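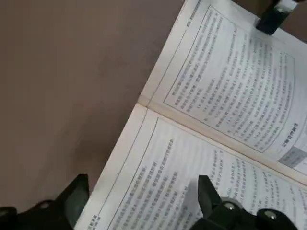 Chapter 6
The Desk and the Open Book

Most people who say they cannot study have never looked hard at the table they study on. They blame the subject, the hour, or their character. The table, meanwhile, holds a cup, two chargers, a bill and a plant in poor health, and the reader has been left a space the size of a napkin.

In this chapter we treat reading at a desk as a physical task, much like kneading dough or sawing a board. It needs a surface, a light and a way of keeping the thing you are working on from wandering off. You will need a table, a lamp and one printed book that does not want to stay open. Any textbook will do, including this one.

6.1 The surface

A plain, dull tabletop is easier on the eyes than a shiny one, which throws the lamp back in your face. Clear more of it than you think you deserve. A paperback spread open takes up more room than it did on the shelf, and the notebook beside it will want its share. A sheet of ordinary letter paper is already 279 mm tall, and the metric kind is 297. 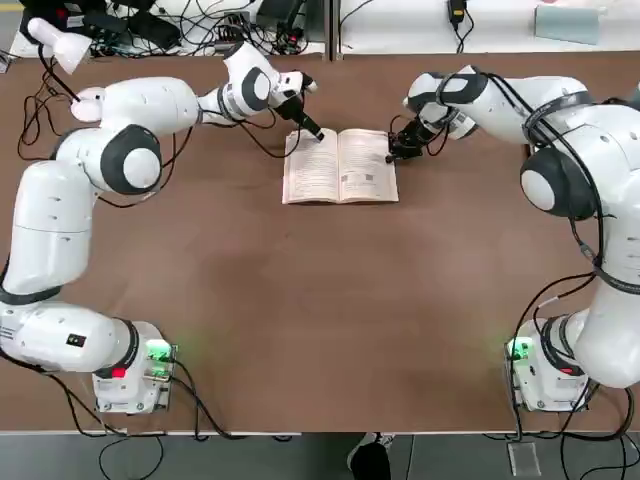
Figure 6.1 An open book near the far edge of a brown tabletop.

Place the book where you can read the top line without leaning. Readers tend to push a book away as they tire of it, and its distance from the chest is a fair measure of how the chapter is going.

6.2 The light

A gooseneck lamp can be bent to suit the page, a courtesy that ceiling lights do not offer. Stand it on the side opposite your writing hand, so that your own shadow falls somewhere harmless.

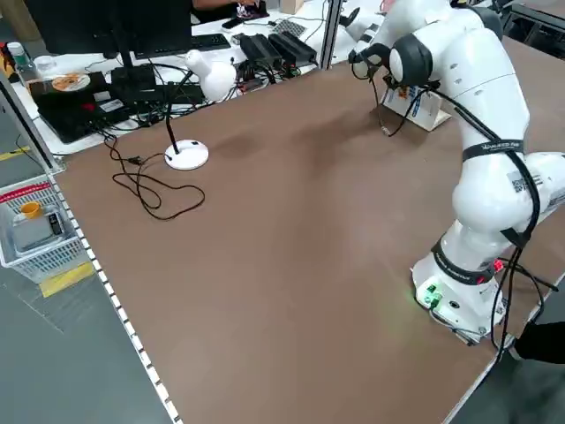

The cord deserves a moment of your time as well. Left alone, it will form loops and send them toward whatever you are about to pick up. Run it along the back of the table before you sit down.

6.3 Holding the page

A new book closes itself out of habit. Open it in the middle, press gently along the fold, then do the same a few pages to either side. Do not crack the spine on page 137 and expect page 301 to be grateful.

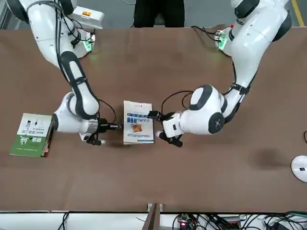 Closing a book is also part of the task. Mark your place first, with paper, and set the book down square to the table. Folding the corner works too, though librarians have long memories.

Exercise 6A. Clear your table completely. Put back only what you use in one hour of reading, and list what is left on the floor.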